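Lecture notes, week 6: The second album and how we write about it
Course: Writing on Electronic Music
Notes by Dong-geon Cheon

Please read these notes before the seminar and bring the draft of your 1000 word review. The notes follow my lecture, but I changed the order a little, and I added the part on lyrics which I had no time to say.

## 1. What we did last week

Last week we listened to the first Skuvumier record and we tried to describe it without using the name of any other band. Most of you found this difficult. It is a good exercise, but it is not how reviews are written in real life. A reader wants to know quickly if the record is near to something he or she already knows. So this week the comparison is allowed again, and we look at one special case of it: comparing an artist with the same artist, one record earlier.

## 2. Why the second album is a problem

A first album often contains songs that were collected over many years. The musician played them live, changed them, threw some away. For the second album there is less time, and there is also an audience now. The label has an opinion. The booking agent has an opinion too.

In electronic music there are some additional points:

- The equipment. On the first album the musician used what was in the room. After some success there is money for new synthesizers, and the new instrument has its own sound, which goes everywhere on the record.
- The scene. Club music changes fast. A bass sound that was fresh when the first album came out may be tired two years later.
- The production. First albums are frequently mixed by the artist, and the second one goes to a professional engineer. Listeners who loved the rough sound will complain.

You should ask which of these you can really hear, and which of them you only know from the press sheet. I ask you to be strict about this. If the press sheet says "recorded in a cold attic" and you write that the record sounds cold, you must be able to name the place in the song where it does.

## 3. Case: Skuvumier, "Grukton"

"Grukton" is the second album of Skuvumier, released by Golleo, a small label which until then had mostly put out cassettes. It has 13 tracks, and the first pressing was 1200 copies. The debut had eight tracks and was shorter. Length is the first thing most reviewers mentioned.

Listen to the first three tracks in one sitting, then stop. Write down what the kick drum does. On the debut the kick is dry and stands alone at the front of the mix. On "Grukton" it has a long tail, and the bass line is placed inside this tail, so the two are hard to separate. Some people call this muddy. I think it is a decision, but I cannot prove it, and in a review I would write "seems" here.

The middle part of the album is slower. Tracks five to eight have almost no vocals. The voice comes back on track nine, through a vocoder, and it stays processed until the last song, where we hear it plain for two verses. This is the moment every reviewer wrote about, and you will probably want to write about it too. Try to find a second moment that belongs to you.

The opening of the title track is worth hearing on headphones. A short metallic click moves from right to left, four times, and the snare later takes the same place in the stereo picture. It is a small detail, but a reader who buys the record will be happy that you told it.
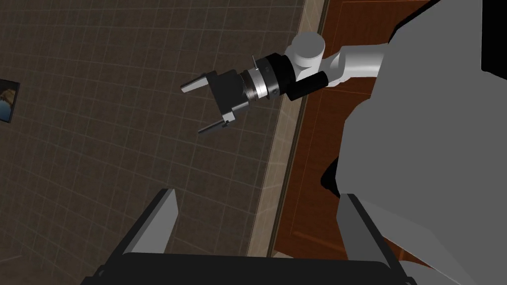

## 4. Two reviews of the same record

I gave out two reviews in class. If you were absent, take the copies from the folder on the shelf near my office.

The first is by Reinaldo Camargo, who wrote it for the fanzine Mfaume. He begins with the debut and spends two paragraphs there before he says anything about the new album. Then he goes through the songs in order. His judgment comes only in the final paragraph: "I miss the small room, but I would not send them back to it."

I like this sentence very much. It tells that something was lost and it accepts the loss. But look at how long we wait for it. Many readers will leave before.

The second review has no signature. It begins with the judgment, which is negative, and uses the debut only as a stick to hit the new record with. The words "unlike the debut" come four times. After the second time we already understand, and we still don't know how the new album sounds.

Questions for your group:

1. In which paragraph of each review do you first learn something about the sound?
2. Which adjectives could be moved to a review of a completely different album without any damage? Underline them.
3. Does Camargo compare songs with songs, or only album with album?
4. Rewrite the first sentence of the unsigned review so that it keeps the opinion but adds one thing you can hear.

## 5. Useful and less useful comparisons

A comparison is useful when it has a direction. "Darker than the debut" is a beginning, but darker how? Lower notes, fewer high frequencies, slower tempo, sadder words? Each of these is a different thing and the reader hears a different record in his head.

Compare:

> The album is more mature than the first one.

> The melodies are as simple as before, but now they wait: the lead line of track two enters only after the second chorus.

The second version is longer, and it can be checked. Somebody may disagree with it, and then there is something to talk about.

Avoid the word "mature" completely in this course. Also "journey", "soundscape" and "sonic". I know that I used "soundscape" in the first lecture. I am sorry for it.

## 6. Lyrics, if there are any

In this kind of music the words are often few, and are repeated. It is easy to make fun of them, and I would not do it. Ask what the repeated line does with the rhythm. On track ten of "Grukton" the line has five syllables over a four beat bar, so the stress falls on another word each time. On paper the text looks poor, but when you hear it, it is the strongest part of the song.

If you quote lyrics, quote no more than two lines. Say who sings them and whether the voice is processed. If you could not understand a word, do not guess. Write to the label and ask, or choose another line.

## 7. Side projects

A student asked if a side project counts as a second album. My answer is: sometimes. When the singer or the producer makes a record under a new name, reviewers compare it with the main band anyway, and often the same mistakes appear. The difference is that the side project has permission to be light. Nobody expects it to continue the story. You may mention the main band once, early, and after that please give the new name its own space.

## For the seminar

- Bring your draft, printed, with wide margins. We exchange drafts in pairs.
- Mark every sentence that compares the album to the debut. If there are more than 6, cut.
- Listen to the last track of "Grukton" again and write one paragraph on the plain voice, without the words "intimate" and "fragile".
- Those who want to review another second album can do so, but send me the title first so that I can listen to it too.

The reading list for the part on live reviews will come by e-mail. The text on festival reports is only in the library and cannot be borrowed, so please plan one hour there.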